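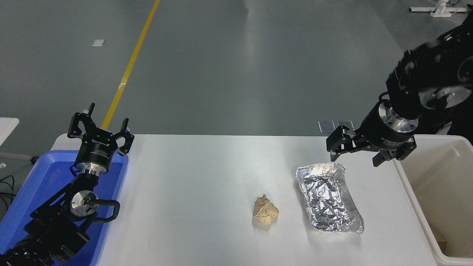
Unit 7: Table clearing and waste sorting with two arms
Instructor: Yesenia Villanueva
Revised September 21, 2026

Scope

Unit 6 covered rigid objects of known shape: mugs, boxes, machined blanks. Unit 7 covers objects whose shape is not known before contact and changes during it. Crumpled paper and used aluminum foil are the standard cases. Both turn up in kitchens and at packing stations, and a person sorts them with very little attention. The question for the unit is whether a two-arm cell can do the same at a useful rate and without supervision. Current answer: partly.

Task definition

Items are placed on a flat table between two arms with parallel grippers. Each item goes into the bin assigned to its material. A trial counts as complete when the table is clear and every item is in the correct bin. An item on the floor is a failed trial, even if the arm could have reached it. Squashing an item is allowed.

7.1 Perception

Wadded paper has a matte surface and gives usable depth data. The difficulty is segmentation: folds produce internal edges that some models read as separate objects. Foil is the reverse case. Each facet reflects the overhead lights in a different direction, so depth images of a foil tray contain holes and false points. Two methods are compared in the Betancur lab notes: filling the holes from neighboring pixels, and ignoring depth inside the tray and planning from the outline. The second is preferred for shallow trays.

7.2 Grasping

A paper wad can be taken from directly above with almost any jaw orientation. Close to a force limit, not to a width, as the wad compresses by an unknown amount.

A foil tray should be taken by a raised edge, with one jaw inside and one outside. The edge may fold or tear. Grasping across the full width fails when the tray is wider than the jaw opening. Check this before planning.

7.3 Arm assignment

Default rule: the arm nearest the target bin takes the item. If that arm cannot reach, the other arm moves the item to the middle of the table and releases it. Direct handover in the air is not used in this unit.

7.4 Results for discussion

The Flerholm controller was run for 310 trials on mixed paper and foil. Of these, 46 failed. In 9 of the failures the gripper closed on nothing and the controller still reported success. Consider which kind of failure matters more in a home, and which on a shop floor.

Reading before the lab: Randcombe manual, chapter on force limits. Bring your grasp planner from Unit 6; it will need changes to the closing condition.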